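Looking after a bench top

Most bench tops wear out from neglect at the edges and from grit in the middle. Ours is 53 mm thick at the front and has been in use every day since we moved the workshop to Clelton, and it has needed very little apart from the jobs below.

Brush before you wipe. A damp cloth on a dusty top drags the grit across it and leaves fine grey scratches. Use a soft hand brush first, then the cloth, wrung out hard.

Glue comes off best when it has gone rubbery. Wet glue smears and dry glue takes the finish with it. Lift it with a plastic scraper or an old library card. If it has already set, lay a warm wet rag over it for ten minutes and try again.

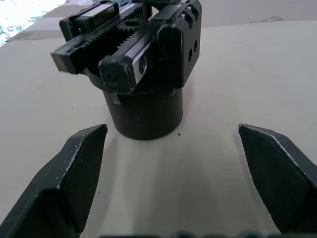

Colour matters more than people expect when you are choosing or refinishing a top. Dark stain looks good in the shop and hides oil, but small dark screws and drill bits vanish on it. A beige tabletop like this one shows up anything black straight away, and that saves time at pack-up. The trade-off is that pale tops show tea rings, so keep a tray for mugs.

For rings that are already there, rub with a little white spirit on a rag, let it dry, and look again in daylight. If the mark is still visible it has gone under the finish and will need sanding. Start at 240 grit and work with the grain. Celeste Figueiredo taught me to pencil a light scribble over the area first and stop when the scribble is gone. 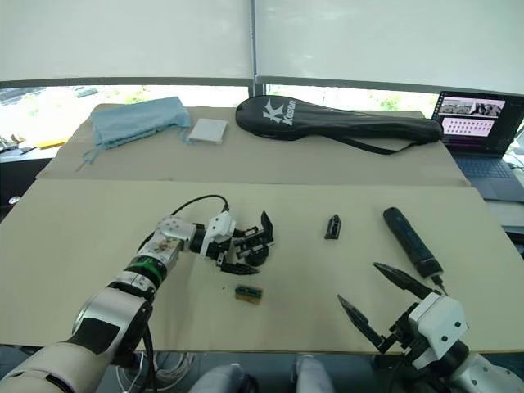

Sanding dust should be vacuumed, then picked up with a cloth barely dampened with water. Leave the top overnight before you put any finish on it. Two thin coats are better than one heavy one. I use Skollilo hard wax on the main bench and plain boiled linseed oil on the old one. Lay oily rags out flat outdoors to dry, one layer thick, because they can catch fire if left in a heap.

Check the underside in April or so, when the weather turns. Tighten the bolts, look for swelling near the sink end, and put a dab of finish on any bare end grain.

Felt pads under vices and grinders need replacing once they go hard. Cut them a few millimetres smaller than the base so they don't collect sawdust.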